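Repair should be an ordinary public service

When a household or a small office replaces a working machine because one part inside it has failed, the cost is seldom borne by that household or office alone. The council pays to collect the old equipment, the school down the road goes without a computer it could have used, and a person with useful skills is left with less to do. We at the Osei Foundation believe that local authorities should treat repair as they treat libraries and parks: a plain service, paid for in the ordinary way and open to everyone.

The present system does not work like this. In Castville, a resident who brings a desktop computer to the household waste site will find a well-marked bay for electrical goods. The bay has one purpose, and that is disposal. No member of staff is permitted to set an item aside, even where the owner says that it still switches on.
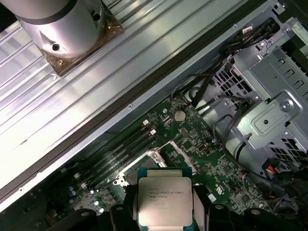

The rules behind this were written with good intentions. Councils were worried about liability, and with some reason. A toaster passed on in poor condition can do serious harm. But the same caution has been applied to goods that carry little risk once properly tested, and the result is a policy that regards a lamp, a printer and a refrigerator as the same kind of object.

Our proposal is modest. Each waste site should have a repair room with two paid technicians, open on the same hours as the site itself. Items would be tested, mended where the work is simple, and offered first to schools and charities within the district. Kobina Opoku, who chaired our working group on the subject, has put the matter in terms of distance: people will carry a broken item to one place, and they will not carry it to a second. 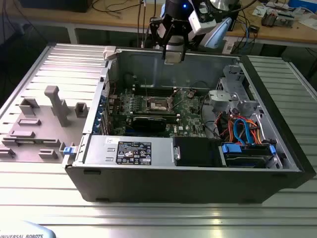
Objections have been raised on grounds of cost. They deserve a proper answer. A technician's wage is a real expense, and the sale of mended goods will not cover it in the early years. The neighbouring district of Flaltum closed its own scheme after 11 months for this reason. We have read the closing report with care, and in our view the scheme was judged against the wrong measure. It was asked to make a profit, which is a test that no library would pass.

There is also the question of training. Colleges have reduced their evening courses in practical subjects, and many of those who could teach them are close to retirement.

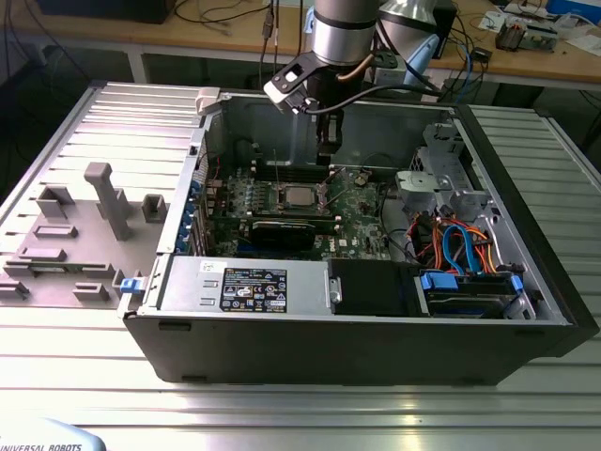

A desktop computer opened for work, with its side panel off.

A repair room could take on trainees from the start, under supervision, and give them a recognised certificate at the end. The Nultier Trust has indicated that it would consider support for the first two years — an offer the council has yet to discuss in public.
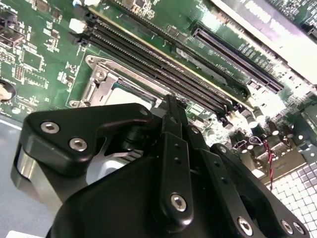
Memory slots on a motherboard.

Manufacturers have a part to play as well. Spare parts should be sold to anyone who asks, at a fair price, and service manuals should be free to read. These are matters for national government, and we shall continue to press for them there. The council need not wait. It already owns the sites, and it already receives the goods. We ask that members place the proposal on the agenda in January and invite residents to speak on it before any decision is taken.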